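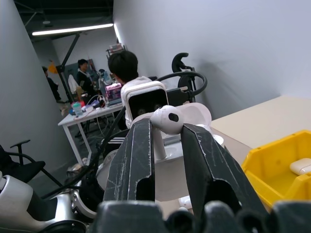

*Attachment 1 - white earbud in the gripper, close up*

**Ticket:** Gas pressure drops out when hot water and heater run together
**Site:** Nicholas Street, rear unit
**Retailer:** Carnus
**Status:** Resolved, left open for comments

**First post**

Hi all, me again (the hot water person from the other thread). Moving this to its own ticket so it stops clogging up the billing one.

So, we've got natural gas from the street, a Briltar continuous flow unit on the outside wall, a ducted heater in the roof and a four-burner cooktop. Everything was fine until winter properly kicked in. Now if the heater is running and somebody gets in the shower, the water goes lukewarm, then the Briltar gives up with code 14 and I get to hear about it through the bathroom door. Turn the heater off, wait a bit, reset, and it's lovely and hot again.

The cooktop does something similar, just less dramatically. The flames shrink when the heater fires up and they look a bit sad until it cycles off.

What I've checked so far:

- No smell of gas anywhere, inside or out, and I've had a good sniff around the meter
- Meter valve is fully open, handle in line with the pipe
- Hot water unit set to 60 on the controller, hasn't been touched
- Power to the unit is fine, tried another outlet with no change
- Inlet water filter cleaned, it was a bit gritty but nothing awful

I rang Carnus and they said there's no planned work in the street. They were nice enough about it, but the person on the phone was pretty keen on it being an appliance problem. Two appliances and a cooktop all going crook in the same month seems a stretch to me!

**Update, same night**

Someone asked for meter readings, good idea. I put them into Canano so I could see the graph, and the usage looks normal for winter. With everything off for an hour the dials didn't budge, which I'm taking as good news on the leak front, though I'll leave the proper testing to somebody with a licence.

I also asked next door (front unit, own meter, same service line from the street as far as I can tell). No trouble over there at all. They've only got a cooktop on gas, mind you, so they'd probably never notice.

Code 14 in the Briltar booklet is listed as "flame loss during operation". The booklet then tells you to check gas supply, flue and water flow, so that narrows it down to more or less the whole unit. Cheers for that.

**Update, Thursday**

Gasfitter came at 5 in the afternoon, a bit later than booked, but he stayed as long as it took so no complaints. He hooked a manometer up to the test point and we went through it one appliance at a time:

| Running | Pressure at the hot water unit |
|---|---|
| Nothing | Good |
| Hot water only | Dips, stays inside the limit |
| Heater only | Dips slightly |
| Hot water and heater | Drops well under, unit locks out |

Then he did the same thing back at the meter, and it sagged there too. That was the useful bit - if the pressure had held at the meter and dropped at the unit, we'd have been looking at undersized pipe through the house, and I'd been quietly dreading that because half of it runs under the new bathroom floor.

His pick was the regulator at the meter. It belongs to the network side, so he couldn't open it up himself, but he wrote up the readings on his certificate and told me to send those to Carnus and ask for a supply pressure fault to be raised with the distributor. Use those words, he said. I did, and it was a completely different phone call from the first one.

**Update, after the regulator swap**

Network crew turned up at 6 in the morning (I was in my dressing gown, sorry to them) and changed the regulator over. They relit everything, checked for leaks and left a card in the letterbox.

I've since had the heater flat out, a long shower going and the kettle boiling on the big burner, all together. No code 14, and the flames stay where they should. Still set to 60, still hot at the far tap.

Carnus hasn't charged for the network visit. The gasfitter's bill was mine, and I've asked whether they'll put anything towards it given where the fault was. Waiting on an email back.

Leaving this open in case anyone else in Nicholas Street has the same thing. If yours only plays up with two appliances going, ask for the pressure to be tested at the meter under load - and if you can smell gas, skip the forum and ring the emergency number on your bill.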